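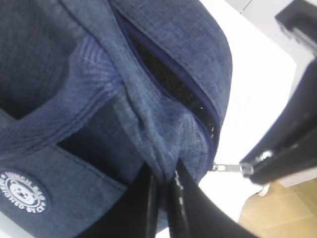 Lunch bag, zipper partway open, with the grippers on the job.

Can robots pack a school lunch yet?
Nope! I get this one more than any other. Mine has been practicing on a single blue lunch bag since November, and I still make the sandwiches.

Why is a zipper so hard?
Try it with oven mitts on. One side has to hold the cloth while the other goes after a tiny metal tab, and soft fabric bunches up wherever you squeeze it. A cardboard box is a picnic next to that.

How good is yours?
Last time I kept score it opened the bag 6 times out of 13 tries (I was thrilled, my family was not). Closing it again is worse - I don't keep score on closing.

What about laundry?
Towels, kind of. Fitted sheets, no way.

Are shops any further along?
Yes, if the parts are stiff and show up the same way every time. My friend Jabari Bakilana runs a line at Justgate in Vatdale that moves 600 jars an hour with one arm. Ask that same arm to tie a trash bag and it's lost.

Should I buy one for the house?
I wouldn't, not for chores. A dishwasher does more for you and takes up less room. If you like tinkering, though, go for it - it's great fun!

Can I send you a chore to try?
Please do! Small and floppy is best. No glass, please.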